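Home Energy Basics - Unit 4: Standby Power
Handout for the Wednesday evening group. Instructor: Gunnel Forsberg

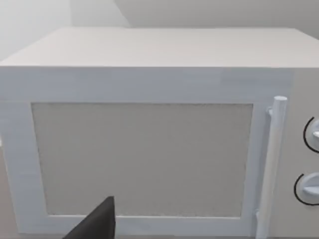 Last week we covered heating and hot water, where most of the money goes. This unit is on small loads that run all the time. Read it before class and bring a recent electric bill.

Power and energy
Power is the rate at which something uses electricity, measured in watts. Energy is power multiplied by time. Your bill is for energy, in kilowatt-hours (kWh). One kWh is 1,000 watts used for one hour.

A day has 24 hours and a week has 168. Students often forget to multiply by the hours, so write them down first.

Standby load
A standby load is what a device draws when it is plugged in but not doing its main job. Common causes:
- a clock or display that stays lit
- a receiver waiting for a remote control signal
- a power supply that stays connected to the wall
- a network connection kept open

Some devices have a switch that cuts the power fully. Many have only a soft button, and the circuit behind it stays live. Microwave ovens with a clock are in the second group.

Worked problem 1
A set-top box draws 25 watts on standby and is never unplugged.
Energy per day: 25 x 24 = 600 watt-hours, or 0.6 kWh
Energy per week: 25 x 168 = 4,200 watt-hours, or 4.2 kWh

Worked problem 2
A house has a cooktop that draws 3,000 watts with everything on. It runs for one hour a week in total.
Energy per week: 3,000 x 1 = 3,000 watt-hours, or 3 kWh

Compare the two answers. The box uses more over the week than the cooktop, although its power is far lower. We will come back to this in Unit 6 when we look at refrigerators, which cycle on and off and can't be done this way.

Using the plug-in meter
The class set is the Workari model. Plug the meter into the wall and the device into the meter. Wait for the reading to settle. For anything that cycles, leave it for a full day and read the kWh figure instead of the watts. Do not use the meter on a dryer or range outlet.

Reading
Diekmann, chapter 3, up to the section on transformers. Stoltis is optional and covers the same ground with more math.

Homework
Measure two devices at home, on and on standby. Work out the weekly standby energy for each and show the hours you used. Meters go back in the gray box by the door.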